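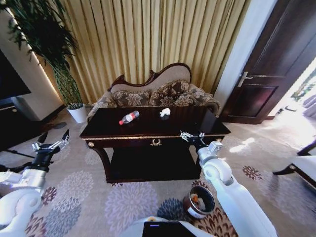 Will it pick up the stuff my kids leave lying around, or just the stuff the sales people put out for it, Nam-gil Hyun wrote to me after my last page went up. Fair question! And a good one to start with, as it's pretty much what the Pelupessy add-on is for.

Pelupessy is the clear-the-table package from Gorkano. It's software plus a set of finger pads, made for the Nandberg, the white two-armed robot I rent out and set up for people in my area. You can't use it without a Nandberg (I get asked that a lot), and you can't buy it in a store. I handle the rental, the setup and most of the phone calls afterward.

What it does

You tell it which table and which bin. It goes over to the table, looks for trash, takes hold of each thing and drops it in the bin. Drink bottles, tissues, candy wrappers, that kind of mess. The job in the photo is about as typical as they come: a plastic bottle lying on its side, a crumpled tissue toward the back of the tabletop, a small round bin on the carpet in front. I like that kind of setup for a first run because the bottle and the tissue ask for such different things. A bottle can roll if you nudge it, so the gripper has to come down over it squarely. A tissue doesn't go anywhere, but there's hardly anything to hold, and the fingers have to get right down to the wood without scraping it.

That last part is where the pads earn their money, if you ask me. The plain fingers on the Nandberg are fine for boxes and cups, but I wouldn't want them on my grandmother's coffee table. The pads are soft and a bit grippy and they slide on by hand. I've been running the same pair since May and they've held up, apart from one corner that I caught in a cabinet door myself.

What it's good at

Bottles, first of all. Full, empty, standing or lying down, it does very well with them, and it has gotten a lot better at the see-through ones since the last update. Labels and caps seem to help it. Paper is good too, as long as it's crumpled up. A flat receipt on a shiny table is still a pain, and it'll try a few times and then leave it and tell you so in the app.

It's also careful around furniture, more than I expected when I first tried it! The arms move slowly near the edge of a table and the hand comes in from the front or the side, whichever is clearer. If there's a sofa close behind, it won't try to go around the back. It reaches across instead, and things pushed all the way to the far edge of a deep table can be out of range.

What it's not so good at

Bins. I know, a bin should be the easy part. It likes an open top and a spot where it can see in, close to the table and not under it. Lids with a pedal, forget it. Bags that hang loose over the rim get in the way. If your bin fills up it doesn't always notice, and the next wrapper will land on top and slide off onto the floor. Gorkano tells me they're working on it.

Strong sun is the other thing. If you have a bright doorway right beside the table, try drawing a curtain on that side for the first few runs. It copes most of the time, but I've seen it stop and think for a good long while in afternoon light.

And please take the things you care about off the table. It asks before it throws out anything it's unsure of, but a folded note from your sister can look an awful lot like trash to a robot. (Sorry, Dad.)

What you get

The Pelupessy software, loaded and tested on your rental
A set of 4 finger pads, enough for both grippers
2 spare pads
One setup visit, where I mark your tables and bins with you
Phone help from me, any reasonable hour

Price

The add-on is $49 a month on top of your Nandberg rental. You can stop any time up to day 18 and pay nothing for it, just put the pads back in the pouch. Long-term renters, call me, I can usually do a little better than that.

Futurby or Pelupessy?

Some of you already have Futurby, the floor pickup package, and want to know if you need both. They don't overlap much. Futurby looks down at the carpet and goes after toys, socks and so on. Pelupessy doesn't look at the floor at all except to find the bin. I run them both at home, Futurby first so there's nothing for the base to roll over, then the table. You can set that order in the app under Routines. If you only want one, think about where your mess piles up. At my place it's the coffee table, every single evening.

Nam-gil, to get back to your kids: juice bottles and wrappers, yes. Half-eaten crackers, sometimes, with crumbs. Slime, please no.

To book a setup visit, use the form on the contact page and tell me how high your table is and what kind of bin you have. A photo of the room helps me a lot too. Prices on this page last checked October 30, 2022.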